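MEDIA RELEASE
For release in June

Grelano opens up its simulated workbench to small workshops and schools

Hello from all of us at Grelano. I'm Wumpini Addo, I look after product here, and I've been given the job of writing our release myself this time, so please forgive me if it sounds more like a letter than a proper announcement.

The news first. Clokadine, our simulated practice bench for robot arms, is going on general offer in June. Until now you could only get it by asking us nicely. From June anyone can sign up, run it in a web browser and start trying out arm and gripper programs before they go anywhere near real equipment.

I came to this from the workshop side. I spent years setting up arms for small manufacturers, and a good chunk of that time went on standing beside a machine with my hand over the stop button while somebody's first program had its first go. It's slow, it's nerve-racking, and if you've only got the one arm then everything else it should be doing has to wait. I wanted a place where you could get your silly mistakes out of the way on a screen, with a cup of tea, and Clokadine grew out of that wish.

So what do you get? A simulated arm with a two-fingered gripper, a table, a floor, and a view from the gripper itself, looking out past the fingers at whatever it's pointed toward. That last bit is the part I'm proudest of. Plenty of people learn to drive an arm from a nice wide view across the room, and then have a terrible time when they switch to a view from the wrist. We start you at the wrist.

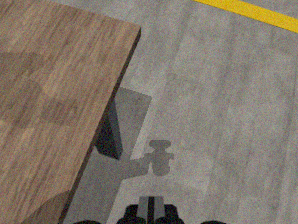
The gripper's view in Clokadine, beside the edge of the wooden table, with the arm's shadow on the grey floor.

The shadows were a bit of a battle, I'll admit. Our early test build didn't have any, and it ran beautifully fast, and I was all for leaving it alone. Then we put it in front of people who program arms for a living and they kept telling us the same thing: they couldn't judge where they were. When you work from a gripper view you lean on shadows far more than you realise – they give you a sense of where the arm is over the floor, and you notice straight away when they've gone missing. So back they went. The arm now throws its own shadow over whatever is around it, fingers and all, and you can switch that off in the settings if you're on an older laptop and need the speed.

We also kept the surroundings plain on purpose. You get wood grain on the table, a speckled grey floor and a yellow stripe across it, and then you bring in your own parts when you're ready. I know some people will want a whole factory on day one (my own colleagues did!), but I'd much sooner you learned to line up with a table edge first. Table edges catch everybody. I've seen very good programmers send an arm sailing straight past one.

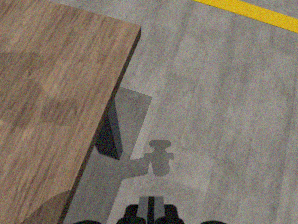
The lesson set follows the same thinking. There are 6 guided lessons in the starter kit, and each one is built to fit in a class period or a long lunch. The first has you doing nothing fancier than moving the arm beside the table and stopping where you meant to stop. By the last one you're writing a complete pick-and-place routine and saving it as a file you can take over to your own controller. If you get stuck you can rewind, change a line and have another crack at it, which I would have paid good money for back in my workshop days.

Two partners have been with us through the trial and I'd like to thank them properly. Judura, who make fittings for commercial kitchens, let us watch their team use Clokadine for 90 days alongside their normal work, and their list of complaints was long, blunt and enormously useful. The reworked speed controls are down to them. The old slider was too jumpy at the slow end, and they were quite right to be cross about it. Coşkun, our training partner, wrote the lesson notes with us and will be running the introductory sessions for teachers. Those sessions are held online, start at 4 pm so that school staff can get to them, and take no more than 8 people at a time so there's room for everyone's questions.

Now for what it won't do, so you don't find out after you've signed up. It doesn't handle soft materials well yet. If your work is mostly cloth or bags or dough, I'd hold off for the moment and drop us a line so we can tell you when that changes. It also won't replace a proper safety check on your real equipment. A program that behaves itself in Clokadine still needs to be run slowly, with a trained person watching, the first time it goes onto a physical arm. We say so in the manual and I'll happily say it again to anybody who rings up.

There are 2 plans. The workshop plan covers a single business site, and the classroom plan covers a school or college, with a teacher's page for setting work and looking over saved programs. Both include all the lessons and the full bench, and both come with help from a real person by email or phone. Everybody who used Clokadine during the trial keeps their saved programs and moves across without having to do a thing.

Reporters, teachers and curious workshop owners are welcome to ask for a walk-through. I do most of them myself and I'm happy to go off script – bring me an awkward part from your own bench and we'll have a go at it together.

Media contact: Wumpini Addo, Product, Grelano
Review access to Clokadine is available on request.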